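Slow Is Fine by Me

I went to the open afternoon at Kelemen in January expecting, I'll admit, to be bored by two o'clock. My neighbor Freya Wragg talked me into it (she talks me into most things), and I'm glad she did, even with the parking!

What they showed us was a simulated kitchen up on a big screen, where a robot hand practices handling dishes before anybody lets it near a real one. Bijan Golestani ran the demonstration, and he was wonderfully patient with all of us, including the gentleman who kept asking about lawn mowing. The hand had hold of a white cup or little bowl, and I found myself leaning forward in my chair.

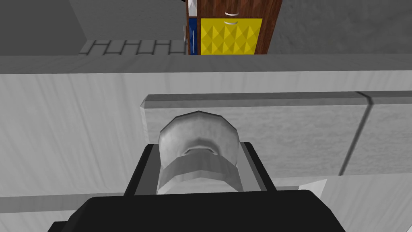
What I'd ask of them

Please, keep showing people the practice. I've sat through plenty of glossy talks about the future, and I trusted this one more, with its plain gray counters and its 256 trial runs and Bijan telling us cheerfully that 80 of them went wrong. My mother taught me to wash dishes the same way, with a good many casualties. I'd like to see the schools invited next time, and maybe a few more chairs put out.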